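3.2 Sample and measures

Households were drawn from the customer register of Gunov, a retailer of small kitchen appliances, and from two residential districts, Flevis and Esteban. Of the 1593 households invited, 789 returned a usable questionnaire. Respondents listed every countertop appliance they owned, the number of days per week each was used, and where it was stored. An appliance was coded as "combined" when two or more cooking functions shared a single base (Figure 2).

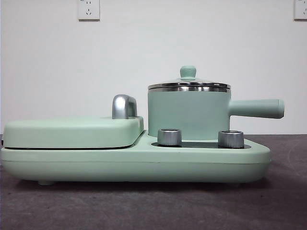

Figure 2. Combined breakfast appliance with a grill section and a cooking pot on one base.

Storage place was the strongest predictor of use. Appliances kept on the counter were used more often than those kept in a cupboard, and the difference held after controlling for household size and kitchen floor area. Combined appliances were left on the counter in more than 70 percent of cases. Cleaning effort was rated on a scale from 1 to 5, with separate ratings for fixed and removable parts.

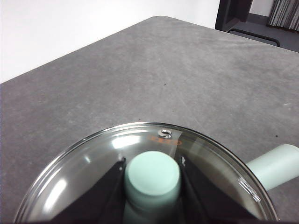

Ratings for removable parts varied less between districts than ratings for fixed parts. Respondents in Esteban reported smaller sinks and gave higher effort scores overall. We therefore entered sink size as a covariate in the models of Section 4. Missing values were handled by listwise deletion. The item wording follows the Fitik household inventory, with two items on resale dropped after the March pretest.

Working paper, April 2019. All rights reserved. Contact the authors | Back to top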